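Ravix simulator, home edition – four stars from me

I bought this in June, after my second-hand arm knocked a mug clean off the bench in our shared workshop and Naomi Muli suggested (very kindly, I thought) that I practise on a screen for a bit. Well, I've had over 60 evenings with it now and I'm really rather fond of it!

Setting up took me 10 minutes and a cup of tea. You get a table, an arm and a box of coloured blocks in whatever sizes you fancy, and you can put small ones on top of big ones and try out your stacking moves before you risk the real thing. 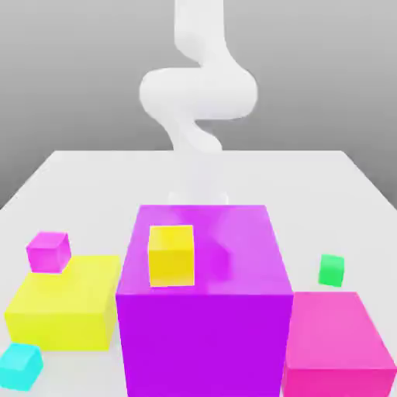
My block table, with the little yellow cube up on the big purple one.

The colours are lovely and cheerful, and my old laptop copes perfectly well. I do wish the camera were easier to move – the slider is terribly twitchy, and I've lost whole evenings to nudging it back. The manual is on the thin side too, though Emmanuel Kimaro lent me his notes and those got me through the gripper settings.

Would I buy it again? Yes, I would, and I'm already saving up for the Skorum add-on.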